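The Directors of Plultport Holiday Apartments regret to inform Mr Baltazar Serrano that his request for a late departure from Apartment 17 has been refused for the 144th time.

Guests are reminded that the sea view is let separately from the balcony. Mr Serrano paid for the balcony in October and has since been seen, on several evenings, looking up.

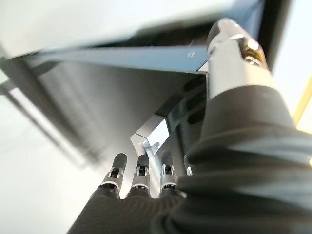 The matter was referred to Ms Sneha Jaiswal, Head of Departures, who called at the apartment at ten in the morning. She found the bags packed, the keys on the hook and the curtains drawn, as the terms require. Mr Serrano offered her tea. She accepted it under protest.

Ms Jaiswal has not yet filed her report. The Directors have written to her at Apartment 17 and await her reply, which may be left at the front desk before noon.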